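Drernier Sweets Corner
@drerniersweets
9/7/26

1/12
Good morning to everybody who wrote in after the last thread asking how we set out the wrapped chocolate shelf. I promised I'd write it up properly, and then I kept not doing it, so I've made a pot of tea and I'm going to go through the whole thing. It's a very small shelf and I have a great many feelings about it!

2/12
It all starts with a mixed bag tipped out on white. I used to sort on a dark tablecloth my aunt gave me (lovely cloth, still have it) and the purples just sank into it. On a white surface you can pick out a color from the corner of your eye, and your hands sort of get ahead of you after a while.

3/12
We go by wrapper color and the tags are by color too, handwritten, with the yellow highlighter over them. The blue tag says 蓝色 5元, so blue, five yuan. Eun-ji Shim does the sign writing at the fair tables and she told me to put the tags up before a single candy goes down. I resisted this for all of May and she was completely right.

4/12
Purple is where I like to begin, and I'm fussy about it. Two columns going back to front, straight behind their tag, logos up. You lay a couple down near the front edge where you've got room to turn them, get them facing the right way, and then slide them up to join the others. Red gets columns as well. The gold and the blue can sit in a heap until you're ready for them, they don't mind. 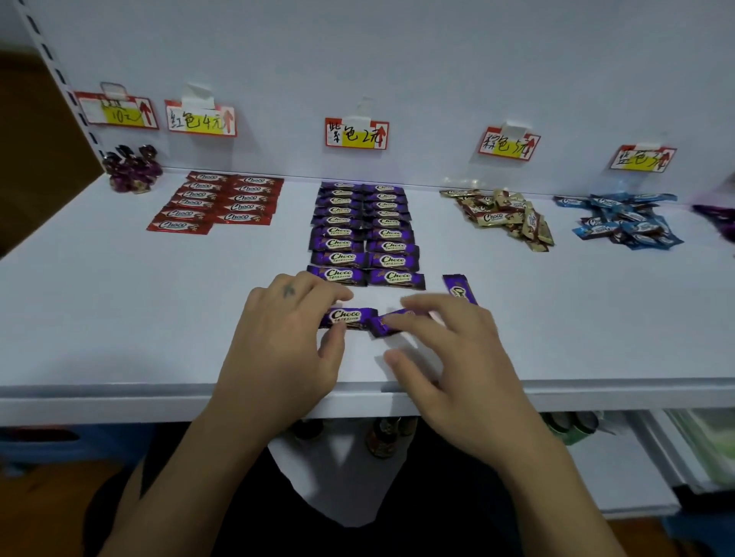
5/12
A few of you asked if it wouldn't be quicker to just put everything in jars. It would! My cousin has jars and they look very handsome. But people like to pick at a flat shelf, they hover and change their minds and put one back, and I love that part. With jars they ask for a scoop and go.

6/12
The slow bit is the pulling apart. When it's all in one pile you've got the Choco ones in purple and light blue and the cream and gold, and then the magenta and violet KISS ones with pecans printed on the wrapper, and those will fool you if you're rushing and only looking for purple. I've sold a KISS off the purple column more than once. Take one color at a time and move it well away from the pile, further than you think you need to. Reds first is my habit, they shout the loudest. Sit down for it, too. I stood for years and my back has views on that.

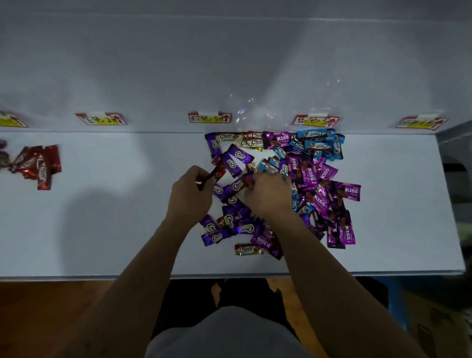 Pulling the reds out to the left, everything else still in the middle.

7/12
Don't throw out your clear bags while you're at it. I flatten them and keep them in a drawer and they come in handy for whatever's left over when you pack up. Svend Ladefoged (hello Svend, I know you read these on the ferry) folds his into little triangles, and I tried it for a week and ended up with a drawer full of little triangles that all came undone the moment I looked at them.

8/12
Now, shingling. You can lay bars edge to edge or let each one overlap the next a bit, like roof tiles. I go back and forth. Overlapping gets more on the shelf and it looks generous, but one sneeze and the column starts to wander. What helps is to finish a column and then put both hands flat over the front end of it and just settle it, gently, thumbs almost together. You're squaring it up, no pressing. They are chocolate, after all, and it was a warm morning at our place the last time I leaned on them.

9/12
Gold is my favorite to do this with. The wrappers are so shiny that when they're in line they look like something much fancier than they are, and next to the long purple columns, oh, it's a treat. Leave the blues piled up until the gold is straight. If you start two colors at once you'll finish neither, ask me how I know. 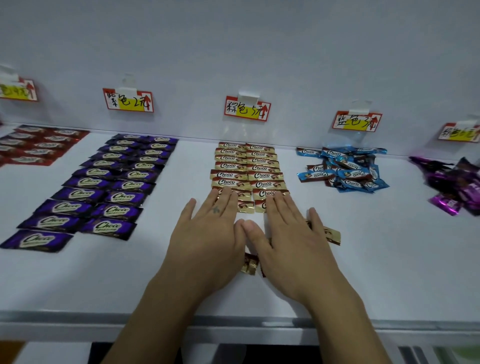

10/12
Somebody wanted to know if long columns should run dead straight or on a slant. Mine slant. I reach from where I'm sitting and they come toward me a bit, and by the time they get to the front corner they've gone off on their own little journey. I used to fix it. I've come around to liking it, and the customers have never said a word.

11/12
Round twisted ones do not go in columns, please don't try, I lost a whole evening to it once. Make a small heap in the back corner and let them be a heap. They look cheerful that way, and children go straight for them.

12/12
I think that's everything, apart from how I store the spare tags, and that's a thread of its own. If you do yours differently send me a picture, I really would love to see it, especially if you've found a way to keep blues in a line. The kettle's gone again so I'm off to see to that.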